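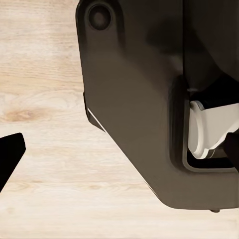
One remark from the shared bench thread deserves to go first in this entry, and it was that if the wrist view is going to be mostly housing, we might as well be training the arm to admire itself. Fair enough! The same person added that on their own build they moved the camera mount outward before touching anything else, and regretted only that they hadn't done it sooner.

I've been chewing on that since breakfast. What I have in the simulator right now is a big dark brown shell taking up most of the view, pale wood behind it, the white finger piece showing through the rounded opening on the right, and the tip of a black finger coming in from the left. As a way of checking whether the model of the gripper hangs together, I rather like it. As a view to pick things up with, well, the table has to squeeze in where it can.

March, evening session, started after supper.

Where we are, for anyone at the workshop who hasn't been following (and for me, in a month, when I've forgotten all of it). The little arm we're calling Clomoseck is meant to live on the end of the long bench and hand small parts across to whoever is assembling. Before we print another shell I wanted the whole thing running in simulation, partly to save filament and partly so I could work on it at home in my slippers. The scene files are in the shared folder under Ivum, which was the name of the first version and which I keep meaning to change.

First job tonight was the shell color. I had it in a flat black to begin with, and against the black fingers it all ran together into one lump on screen, so I couldn't tell a finger from a shadow. The chocolate brown is much kinder to the eyes. I also softened the overhead light, and I'm pleased with how the rounded bottom corner reads now. I left the round screw socket in the model even though it costs a few extra faces, because I use it as a landmark when I'm lining up the camera and I'd miss it.

Second job, the contact settings. I ran 60 grasps on a plain block with the friction where it was last time, and 30 of them slipped as the arm started to lift. Half! I went and made tea. Coming back, I found that I had changed the finger shape but left the old collision shape in place, so the simulator was pinching with a finger that no longer existed. I swapped in the new one, reset the friction to what I'd had before I started fiddling, and set a long run going of 3000 tries with the block starting in a different spot each time.

It stopped at 893. No error message, just a window that had given up on me. I think the log file filled the small drive, as it was writing every joint position at every step, and I'm sure I turned that on myself one night and forgot. I have no results to quote from it, so please don't go asking me for a success rate yet. Logging is cut down to the start and end of each try now, and I'll let it go again overnight.

Third job, not done: the camera. I tried sliding it outward a little along the wrist and got more table, but then the left finger drifted out of view when the gripper opened wide, and I want both fingertips visible right up to the pinch. Tilting might do better than sliding. I'd also like to try a slimmer shell on the camera side. There's a fair bit of spare plastic in that broad flat face, and as far as I can remember the only thing behind it is a cable bend that could go elsewhere.

Things to pick up next time:

Tilt the camera a few degrees at a time and save a picture at each step, with the gripper open and again closed.

Ask on the thread how far out that other mount went, and whether it knocked into anything on the real arm.

Check the linkage clearance inside the opening before anyone prints. The Liepiņa bearings we have in the drawer are a touch wider than the ones I modeled.

Put the Clala power supply back on the shelf. I borrowed it for the bench test and it's still in my bag, sorry to whoever went looking.

Shutting the laptop lid only halfway tonight so the run doesn't go to sleep. If it's finished by morning I'll put the numbers under this entry.

4 comments · 2 shares

We use cookies to remember your login and page settings. Accept | Settings

Contact the workshop | © Workshop notebook contributors | Back to top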